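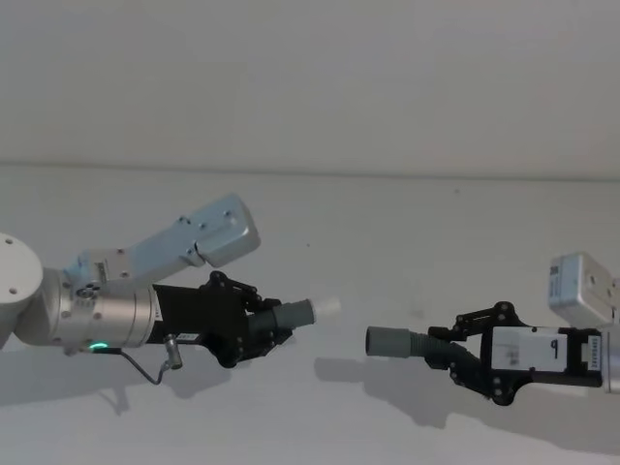 What has to line up when two tubular parts are joined end to end?

The two center lines have to line up. They must lie at the same height and the same side-to-side position where the ends meet, and they must point in the same direction. If the parts carry a key, a slot or a thread start, the rotation of one part about its own center line has to be right as well.

Unit 9: End-to-End Joints in Tubular Parts
Course: Assembly Methods, Cendaren
Instructor: Lorna Macaraeg
Lab section: Bienvenido Buenaventura, Dalisay building, Thursday

Bring this handout to the lab section. The worked figures in part 3 are used again in the problem set.

1. Terms

Center line. The straight line through the middle of the tube. A real tube has slight bend and its center line is an approximation. For short parts we treat it as straight.

Offset. The sideways distance between the two center lines, measured at the plane where the ends meet. Give it as two values, one vertical and one horizontal, or as a single distance with a direction.

Tilt. The angle between the two center lines. In this course tilt is given as a slope, in millimeters of drift per 1,000 mm of length. Some catalogs use degrees. Convert before comparing.

Gap. The distance between the two end faces before contact, measured along the center line. Gap is the one quantity that is supposed to change during the joining stroke. Offset and tilt should hold steady while it closes.

Seat. The surface or shoulder that stops the stroke. A joint is seated when the stop faces touch over their full width. Contact at one point of the rim does not count.

2. Types of joint

Butt joint. The end faces meet flat and neither part enters the other. A butt joint does nothing to center the parts and will close with any amount of offset. The fixture or the hands have to supply all of the alignment, and the joint has to be held until it is fastened, bonded or welded.

Spigot and socket. One end is reduced and enters the other. The socket wall corrects small offset once the spigot is inside. It cannot correct offset larger than the lead-in chamfer. Past that point the spigot lands on the rim of the socket and the stroke stops.

Sleeved joint. A separate sleeve bridges both ends. It is forgiving of small differences in outside diameter. Mark the sleeve position on both tubes beforehand, or the sleeve may end up mostly on one side.

Capped end. A cap closes the tube and may be permanent or for transport only. Find out which before the joint is planned. A transport cap left in place takes up stroke length, and the joint can feel seated when the tube faces have never met. The Gellalico parts sheet lists caps on a separate line from the tube, and students miss this line every term.

3. Worked figures

Case A. A tube 675 mm long is held at one end. Its slope relative to the mating part is 9 mm per 1,000 mm. The drift at the free end is

675 x 9 / 1,000 = 6.075 mm

A tube that was centered at the holding point is therefore more than 6 mm off at the joint. Few lead-in chamfers will accept this. Correct the tilt first, then measure the offset again. Correcting only the offset moves the end into position and leaves the tilt as it was.

Case B. The same slope, with a free length of 74 mm.

74 x 9 / 1,000 = 0.666 mm

The tilt has not changed, but the offset it causes is now small enough for many sockets. Holding a part near the end to be joined reduces the offset in direct proportion to the free length. It does nothing for the tilt, and the tilt can still cause jamming after entry.

Case C. Jamming after entry. Take the total clearance on diameter between spigot and socket as c, and the engaged length as e. For small angles the spigot can sit at a slope no greater than c / e without contact at both ends of the engagement. As e grows, the permitted slope falls. This explains the common observation that a joint starts easily and then binds partway in. The usual response is more force, and it is usually the wrong one. Back the spigot out until it moves freely, reduce the tilt, and enter again.

4. Procedure for a spigot and socket joint

1. Remove transport caps. Wipe both ends and check the rims for burrs.
2. Hold each part close to the end being joined, leaving room for the full stroke.
3. Bring the ends to a narrow gap and stop.
4. Check from the side for vertical offset and vertical tilt.
5. Check from directly above for horizontal offset and horizontal tilt. A joint that looks straight from one direction can be well out in the other.
6. Correct tilt, then offset. Repeat both checks.
7. Set the rotation if the joint is keyed.
8. Close the gap along the center line. Move one part and keep the other still.
9. At first contact, pause and confirm that the spigot has entered evenly.
10. Continue to the seat. Check the rim for an even line.

Step 8 is sometimes done by moving both parts at once. It is allowed in the lab, but the point of contact then has to be known in advance, and errors in the two motions add.

5. Notes on holding

A round part held between two flat faces is located in one direction only and can slide or roll in the other. Use a vee or a shaped pad where rotation matters. Thin-walled tube goes oval under heavy clamping, and an oval socket gives false binding. Check the diameter in two directions with the clamp closed, at the end to be joined.

Cables, straps and hoses should hang clear of the stroke path through the whole motion. Check at both ends of the travel.

6. Problem set

Use the Nalska fixture drawing for all dimensions not given.

a. Repeat Case A for half the slope. State the drift at the free end.
b. A socket accepts 0.5 mm of offset. At the slope in Case B, find the longest free length that will still enter.
c. A joint binds at one third of its engaged length. Sketch the two contact points and mark the direction of tilt.
d. Explain in two or three sentences why a butt joint cannot be checked by feel.

Hand in at the start of the lab section. Show units on every line. Sketches may be freehand, but both center lines have to be drawn and labeled.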